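Dinu 3 放出来了，这回两条胳膊终于共用一份规划

Brondley 二月里把 Dinu 的第 3 版推上了代码仓库，我当天晚上就拉下来编译，第二天又坐车去了一趟 Bostside，在他们的实验间里待了大半个下午。

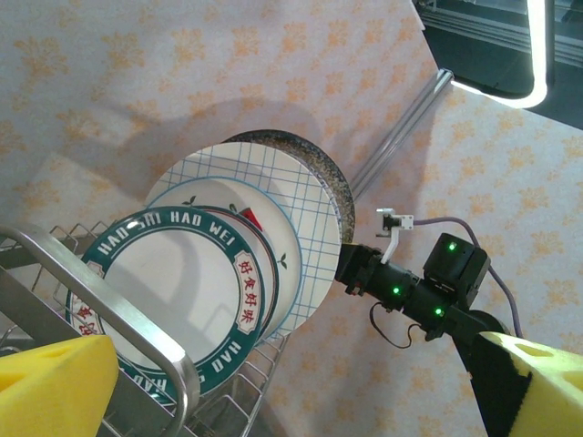
Dinu 到底是干什么用的？

它是一套给双臂机器人用的规划和控制软件，夹在感知和电机驱动中间，上面接收“哪里有什么东西”，下面发出“两条胳膊各自怎么走”，中间的先后顺序、避让、力度上限都归它管。

老读者大概记得我去年写过第 2 版，当时夸了它的安装脚本，骂了它的双臂模式。骂的原因很简单：第 2 版所谓的双臂，就是同一个程序跑两份，左边一份右边一份，互相把对方当成障碍物。你动我就停，我动你就停，两条胳膊在一个水池大小的地方客客气气地让来让去，看得人脚趾抠地。我当时在自己的小台子上试过让它俩一起抬一个托盘，结果规划器一直报无解，道理也说得通嘛，在它眼里对面那只手就是一堵墙，哪有往墙上凑的。

第 3 版把这层拆了重写。两条胳膊的关节放进同一个状态里一起求解，谁让谁、谁先到、要不要同时碰同一件东西，都在一次规划里定下来。发布说明写得很克制，就一句“统一双臂状态空间”，藏在一大堆依赖更新下面，我差点滑过去。拜托，这是整个版本里最大的一件事好吗！

速度方面，发布说明给的数是：一次完整的双臂重规划 270 毫秒，在他们自己的工控机上测的。我在家里那台旧机器上跑不到这个水平，慢得肉眼可见，不过比第 2 版已经舒服太多了，起码我不会趁它想事情的时候去倒水。底层的控制循环是另外一条线，跟规划分开跑，规划卡住了控制循环也照常维持当前的姿态和力度。这个分法第 2 版就有，第 3 版把两边之间传的数据格式换了，所以老的驱动要改一改，后面我会说。

为什么拿盘子当测试

Brondley 这一版的主测试是碗碟架：把盘子从沥水架上取下来，或者放回去。我到 Bostside 的时候他们台子上摆的就是这一套，铺着印橙色花的底面，金属丝的架子，里面斜靠着一摞圆盘。盘子花色各不相同，最前面那只是白底深绿宽边，盘边印着“好食好味”四个红字，我盯着看了好一会儿，看得有点饿。

花色杂对感知是个真麻烦。做过分割的朋友都懂，一整摞同款白盘子，模型起码知道边缘长什么样；换成绿边的、蓝格子的、深色麻点的叠在一起，后面的只露出一道月牙，盘面上的图案又会冒出一堆假边缘。蓝格子尤其讨厌，格线本身就像边，模型一激动就给你切成好几块。麻点的那种又是另一个极端，它和阴影搅在一起，边缘糊掉。

负责这一段的是 Prumar，Dinu 的感知组件，以前是单独的仓库，这一版并进来了。Prumar 的新做法我挺喜欢：它不再急着给每个像素发归属，先假设看到的是一组圆，再拿露出来的那些弧去拟合，看哪几段弧能凑成同一个圆。月牙再窄，弧还是弧。拟合出来的圆带着一个可信度，可信度低的不扔，留着，一起交给规划器。

重点在最后这半句。以前的 Prumar 是给你一份清单，清单上有的就是有，没有的就是没有，规划器照单全收。第 3 版交过去的东西带着“我不太确定”这个信息，规划器会据此调整：确定的先拿，不确定的先放着，或者派另一只手换个角度看一眼再说。“换个角度看一眼”现在是规划器里一个正式的动作，有自己的代价，跟伸手、合爪、抬起排在同一张表里。我在文档里翻到这张表的时候拍了下桌子，隔壁桌的猫都走了。

感知的刷新率是 20 赫兹，这个数跟以前一样，没有变快。我问过能不能再高，得到的回答是可以，但是要降分辨率，他们宁愿保住边缘细节。行吧，对盘子来说我赞成，你要是抓移动的东西就得自己掂量了。

贴着盘边的那一下

在现场看这类活儿，最紧张的永远是爪子挨上盘边的时候。黑色那条胳膊的爪端挨在盘摞右边，位置就在蓝格子盘和麻点盘的边沿那儿，我站在旁边大气不敢出。陶瓷碰陶瓷的声音谁听了都心里一抽。

从软件的角度说，这一下有三件事要同时处理。位置不能信得太死，因为弧是拟合出来的，总有误差。力度要有上限，碰到了得软下来。还有就是不能只想着手里这一只，叠着的盘子会互相带，你拉后面的，前面的可能跟着歪。

第 2 版对第三件事完全没概念，它的世界里每只盘子都是独立漂浮的。第 3 版加了一个叫“支撑关系”的东西，用一张小小的有向图记录谁靠着谁，规划的时候会顺着图往外看一步：我动了这只，靠在它上面的那只怎么办？要是答案是“会倒”，就先安排另一只手去扶，或者换个顺序。图是 Prumar 根据拟合出来的圆猜的，猜错了也能在运行中改。

我特别问了猜错怎么办。他们给我看了日志（可以公开的部分，发布包里带了几份样例），里面有一段是这样的：系统以为后面那只盘子是独立的，爪子一碰，力的读数跟预期对不上，于是它把那条边补进图里，停住，重新规划，改成先动前面的。整段日志读下来像在看一个谨慎的人收拾别人家的厨房。我很少觉得日志好看，这份我读了两遍。

顺带提一句架子。金属丝的架子对深度相机来说是噩梦，细、亮、还反光，点云里经常缺胳膊少腿。Dinu 3 允许你把架子的模型提前写进配置，Prumar 只需要把它对齐，用不着从零认。好处是稳，坏处是你换个架子就要重新写一份。配置文件格式不算难，但我第一次写的时候把单位弄错了，毫米写成米，可视化窗口里冒出来一个体育场那么大的沥水架，机械臂缩在角落里像两根牙签。建议加个单位检查，我已经提了 issue，目前标签是“以后再说”。

测试是怎么跑的

这一版的回归测试有 1,000 个场景，全部在仿真里，每次提交都会过一遍。场景是生成的，盘子的大小、花色、叠放角度随机，还会故意放一些缺德的摆法，比如盘子插歪了卡在两格中间，或者大盘压小盘，小盘整个看不见。仓库里有个脚本可以单独挑出某一类来跑，我把“小盘完全被挡住”那一组拉出来跑了一晚上，早上看结果，规划器在多数情况下会先动大盘，拿开以后才发现后面还有一只，然后乖乖重新规划。也有几次它直接收工了，认为架子已经空了。这个我也提了 issue，这回标签是“确认”，开心！

真机上的数据发布说明里没有给。我觉得这是这次发布最大的遗憾，仿真过得再漂亮，瓷盘子和仿真里的盘子手感差很远，摩擦系数那一栏大家心里都有数是怎么填的。我问了，答复是真机的评测流程还在整理，整理完会跟着小版本一起放。那就等吧。我个人的原则是没有真机数据就不替人吹成功率，所以你在这篇里也找不到成功率这三个字后面跟着数。

实验间里能看到的就是单次单次的操作，快慢不一。有一点印象很深：两条胳膊离得特别近，换成第 2 版早就双双刹车了，现在可以看着它们在同一块地方干活。腕上相机的画面直接开在旁边的屏幕上，自己的黄色手指占着画面下方的两个角，另一条胳膊就横在眼前。Prumar 有一个专门的步骤把自己的身体从画面里剔掉，依据是关节读数加上机身模型，剔得干不干净跟标定关系很大。标定差一点，手指边上就会留一圈残影，被当成障碍物，然后规划器开始躲自己的手指。我在家遇到过，场面非常滑稽，胳膊一抽一抽的，像有人在挠它痒。

第 3 版给这个加了提示，残影的面积超过阈值会在终端里打一行黄字，叫你去重新标定。阈值可以调，但别调太大，调太大等于把提示关了。

工具这一块，我最想聊的

每次写这类新闻，算法部分总有人转，工具部分没人看，可是天天用的是工具啊。Dinu 3 的工具改动很多，我挑几样自己用过的说。

回放器重做了。以前的回放器只能从头放到尾，想看第几秒得等。现在可以拖，可以在任意时刻停下来，看当时规划器手里有哪些候选，各自的代价是多少，为什么选了这个。每一项代价可以单独关掉再重算，比如我关掉“避免碰到架子”这一项，就能看到它本来想抄的那条近路，然后庆幸有这一项。这功能对排错太有用了，我之前有个怎么都想不通的绕路，拖到那一刻一看，是我给花布底下的桌面多写了一层厚度，规划器以为那儿有个台阶。改掉就好了，前后花了一杯咖啡的工夫，换以前我得加一晚上打印语句。

配置可以分层了。机身一层，工位一层，任务一层，后面的覆盖前面的，终端里敲一个命令就能看到最终合成的结果，每一行后面标着它来自哪个文件。用过第 2 版那个上千行大配置文件的人，看到这里应该已经在哭了。

还有一个叫 dry 的模式，驱动不上电，其余照常跑。相机开着，感知跑着，规划也跑着，轨迹画在屏幕上，胳膊一动不动。我现在改任何东西都先过一遍 dry，养成习惯以后胆子大了不少。注意一点，dry 模式下力的读数是模拟的，所以前面说的那种“碰了才发现猜错”的情况在这里看不到，别以为 dry 过了就万事大吉。

日志格式统一成一种了，感知、规划、控制的时间戳对齐到同一个时钟。这条在发布说明里排在倒数第二行，我愿意给它发个奖。以前对时间戳对到凌晨的日子，谁经历过谁知道，感知说看到盘子了，控制说我早就碰上了，两边各执一词，你夹在中间当法官。

不满意的地方也有，说几条。

升级路径写得太简略。从第 2 版升上来，驱动接口要改，文档里只有一页，列了改名的字段，没说单位和坐标系有没有变。我翻源码才确认手腕坐标系的朝向换了，要是直接跑，爪子会往反方向转。他们后来在仓库的讨论区里补了一段说明，希望尽快挪进正式文档，讨论区那种地方过几天就沉底了。

双臂统一求解以后内存吃得厉害。我那台旧机器跑仿真的时候风扇呼呼的，浏览器多开几个页面就开始卡。有个选项可以限制候选数量，限了之后路线会笨一点，能用。

单臂用户这次基本没捞到什么。你要是只有一条胳膊，支撑关系和“换个角度看一眼”都能用，但是“派另一只手去扶”当然没戏，规划器遇到会倒的情况只能换顺序，换不了就报无解。报错信息倒是写得很清楚，会告诉你卡在哪只盘子上。

还有可视化窗口的配色。拜托谁去改一改，候选轨迹是浅灰的，背景也是浅灰的，我凑到屏幕前面才看得出来有线。可以在设置里换，默认值实在让人没法理解。

现在要不要升

我自己的台子已经升了。手上有双臂、又在做这种挤在一小块地方的活儿的朋友，我觉得值得花一个周末折腾，先在仿真里把自己的工位搭出来，跑 dry，再上真机，真机的速度上限先压低一点。标定重做一遍，别偷懒用旧的，第 3 版的标定文件多了几个字段，旧文件能读进去，缺的部分会用默认值填上，终端里不会提醒你。

正在赶项目的就先别动，等下一个小版本，驱动接口那页文档补全了再说。用第 2 版单臂跑得好好的，也没什么理由急着换，Brondley 说第 2 版还会继续收安全相关的修补，到什么时候没讲。

感知这边想单独用 Prumar 的，旧的独立仓库还挂着，已经标成只读了。新代码在 Dinu 的目录下面，可以只编译这一块，依赖比以前少。我试着拿它去认锅盖，圆的嘛，认得还挺准，把手的位置就完全没辙，它只懂圆。椭圆的鱼盘也不行，会被拟合成两个圆凑合一下。非圆形的支持在路线图上，没写时间。

路线图上还有几样东西我先抄在这儿，回头看看兑现了没有：杯子和碗的支撑关系（碗会套碗，比盘子难得多），从腕上相机和固定相机同时取图，还有把规划器的代价表做成可以在线改的。最后这个我最期待，现在每改一个权重都要重启，重启一次要等感知模型重新加载，我已经在等加载的时间里把桌面擦得锃亮了。

在 Bostside 的时候我还顺嘴问了抽屉和柜门，回答是有人在做，分支没有合并，不建议用。我当然回家就切过去试了，编译没过，报的是一个找不到的头文件。已经有人在下面回帖说同样的问题，先蹲一个。

下一篇打算写标定，把第 3 版多出来的那几个字段一个一个过一遍。想看别的在评论里说，贴日志的话麻烦用附件，别整段糊在评论框里，上次那个一路翻到底翻得我手酸。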